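Search
Search this site
Type and press enter

The Repair Shop Should Not Need a Grant

My town has had three repair shops in my lifetime. The first fixed radios and closed when I was in school. The second fixed vacuum cleaners and sewing machines and lasted until the owner's knees gave out. The third opened in September with money from the county, and it is set to close when the money runs out. I have thought about why the first two could pay their own rent and the third can't, and I don't think the usual answer is right.

The usual answer is that people have become lazy. They would sooner throw a thing out than carry it across town. I hear this mostly from people my own age, and they say it with some satisfaction. But I have stood in line at the third shop. It was a long line. A man in front of me had a toaster under his arm and had taken a bus to get there. Lazy people don't take a toaster on a bus.

What happens when he reaches the counter is the real trouble. The toaster cost 51 dollars new. It has a lever that no longer stays down. The woman at the counter can see what is wrong in a minute, but she can't get at it, as the case is held shut with plastic tabs that were made to go in and never come out. If she breaks the tabs, she has to glue the case. If she glues the case, the next person can't open it at all. She spends most of an hour on it. At any wage that lets her live in this town, the hour costs more than the toaster.

So the county pays for her hour, and we call that support for repair. I would call it a payment to cover a bad decision someone else made at a drawing board.

I own a coffee grinder made by Pranik. It was my mother's, and it has four screws on the bottom, ordinary ones that fit the screwdriver in the kitchen drawer. I have had it open twice. The first time I cleaned it, and the second time I replaced a wire. Neither job took long and I have no training at all. The newer grinder I bought for my office, an Urnov, was quieter and looked better on the shelf. When it stopped, I turned it over and found a smooth gray base with no screws anywhere. I wrote to the company. They answered politely and offered me a discount on another one.

I don't think anyone at Urnov sat down and planned to make my life worse. A case that snaps together is quicker to put together, and it saves four screws each time. Multiply that by enough grinders and it is real money. The company keeps the saving. I pay for the new grinder, and the town pays to haul away the old one. Those costs never show up on the sheet of paper where the choice was made.

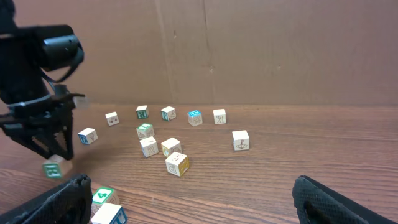

Kerstin Lammers
Contributing writer

7 July 2018

People who disagree with me have some good points, and I want to take them in turn.

One is that things are cheaper now. That is true, and it matters. My mother saved for the Pranik. A young couple furnishing a first apartment can buy a kettle, a toaster and a grinder in one afternoon and still pay the electric bill. I would not want to go back to a time when a toaster was a wedding present because people couldn't afford one otherwise. But I don't believe four screws stand between that couple and their toaster. When I ask what a repairable case would add to the price, the figures I hear are small. Most buyers would pay them if they knew what they were getting. They don't know, as the box doesn't say.

Another point is safety. A kettle mixes water and electricity, and companies say they seal it to keep people's fingers out. I take this seriously. My uncle once gave himself a shock from a lamp that put him on the floor. But a sealed case doesn't stop a stubborn person. It sends him to the garage for a chisel. A case that opens cleanly, with a warning inside the lid and a drawing of what not to touch, seems safer to me than one that has to be pried apart. Cars are a good deal more dangerous than kettles, and we let people open the hood.

The third point is the one I find hardest. It says that repair is a hobby for people with time, and that the rest of us are busy. A parent with two jobs is not going to spend Saturday morning with a soldering iron. I agree, and I would not ask it. That is exactly why I want repair shops. The old shop on my street was not there for people who liked fixing things. It was there for people who didn't, and who wanted their vacuum cleaner back by Thursday. A shop like that can only live if most jobs are short. Most jobs can only be short if the thing comes apart.

That leads to what I think should be done, and it is less than people expect.

First, the box should say how the thing opens. I don't mean a score or a leaf or a row of stars. I mean a plain sentence, in the same size print as the wattage: "This case opens with a standard screwdriver," or "This case cannot be opened without damage." Let a person read it in the store and decide. Some will buy the sealed one because they like the color, and that is their right.

Second, the parts that wear out should be for sale, by themselves, at a fair price. Every machine has one or two of these. On a vacuum cleaner it is the belt and the switch. On a kettle it is the switch again. When our Reuter vacuum lost its switch, the company would sell me only the entire handle, which came with the switch, the hose and a brush I already had. I bought the handle. The old hose and brush are in my closet in perfect condition, and I suppose they will be there when my children clear out the house.

Third, the drawings should be open to anyone who runs a shop. Reuter has them. Every company has them. A repair woman who can look at a drawing before she picks up a tool will finish in a third of the time, and that is the difference between a shop that pays its rent and one that needs the county.

I would not ban anything. I have read proposals that would make sealed cases illegal, and I think they go too far. There are things that need to be sealed, and a law that tries to list them all will be wrong by the time it is printed. I also don't want a rule so thick that only the largest companies can afford to follow it. The small maker who still uses screws should not have to hire a lawyer to prove it.

There is one kind of spending I would keep, and that is teaching. When I was in seventh grade we had a class where each of us took apart an iron and put it back together. I was not good at it. I had a spring left over at the end, and the teacher made me start again. But I came out of that room knowing that an iron was a small number of parts that someone had put in an order, and that I could follow the order backward. My son went to the same school and never took such a class. He is much better than I am with a phone, and he will call me to ask whether a plug can be changed. He is not lazy or stupid. He was never handed an iron.

A grant for a class like that is money well spent, since it leaves something behind. A grant that pays someone to fight plastic tabs leaves nothing behind except a few toasters, and most of those will be back.

I know how this can sound. A woman past a certain age writes about her mother's coffee grinder and everyone can guess the rest. I don't think the past was better made in general. We had a Vusent washing machine when I was a child that walked across the floor and flooded the kitchen twice, and I was glad to see it go. My parents bought plenty of junk, and the junk was thrown out, so it is not around to remind me. What I miss is narrower than that. When the Vusent broke, a man came with a bag, took the back panel off and told my father what was wrong. My father could look in and see it. Then he could decide whether it was worth the money. Sometimes it wasn't. The choice was his, though, and he made it knowing the facts.

The man with the toaster did not get that choice. I asked him afterward how it had gone, out on the sidewalk. He said she had fixed it but that she had told him not to bring it back if it went again – the case wouldn't take another opening. He didn't seem upset. He had it in a paper bag now, with the cord wrapped around it, and he was looking up the street for the bus.

The county will vote on the shop's money again before the end of the year. I will go to the meeting and I will ask them to renew it for a while, as the people who work there are good and the line is long. But I will also ask them to write to the companies whose names keep turning up on the counter, and to print the replies in the paper.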